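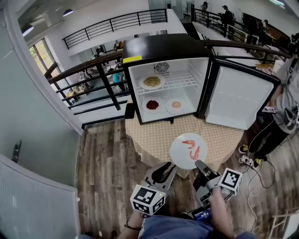 Fridge week: what 518 plates taught us about letting go

Last updated: July
Reading time: 2 min

So I've spent most of this month thinking about how people put leftovers away, and I have to say it's more fun than it sounds! Huệ Đàm and I have been recording hand-held gripper demos for the Pudetti project, with a little black fridge, a bunch of white plates and whatever food we can get our hands on (shrimp, noodles, you name it). You hold one gripper in each hand, do the chore the way you'd do it at home, and the cubes with the black square patterns let us track where each gripper goes.

We now have 518 demos, and the question was pretty simple. Does the policy do better if we train on everything, or if we throw out the ones where the person hesitates before letting go of the plate? I was sure more data would win. Huệ bet me lunch on the smaller set.

Well, I owe her lunch. She wrote a filter called Skuletti that looks at how long the jaws hover before they open, and it tossed 159 of the demos. The policy trained on what was left put plates on the wire shelf without bumping the edge in roughly twice as many tries as the one trained on the whole pile. The bottom of the fridge barely changed, which makes sense to me, as you can slide a plate in down there and get away with being sloppy.

A few warnings before anybody gets too excited. We only used one fridge, and the test plates were the same kind we trained on. I also want to rerun the whole thing with 6 new people, because Huệ and I have very similar habits by now (we both go in left hand first, every single time) and I'd like to know if the filter is just picking out demos that look like ours.

Next up is opening and closing the door as part of the same demo. If you've tried something like that and your tracking drops out when a cube turns away from the camera, please write to me, I'd love to compare notes!

Recent items
Musach: first results with soft jaw pads
Why we re-label grasps by hand
Na, our new demo viewer, is ready to try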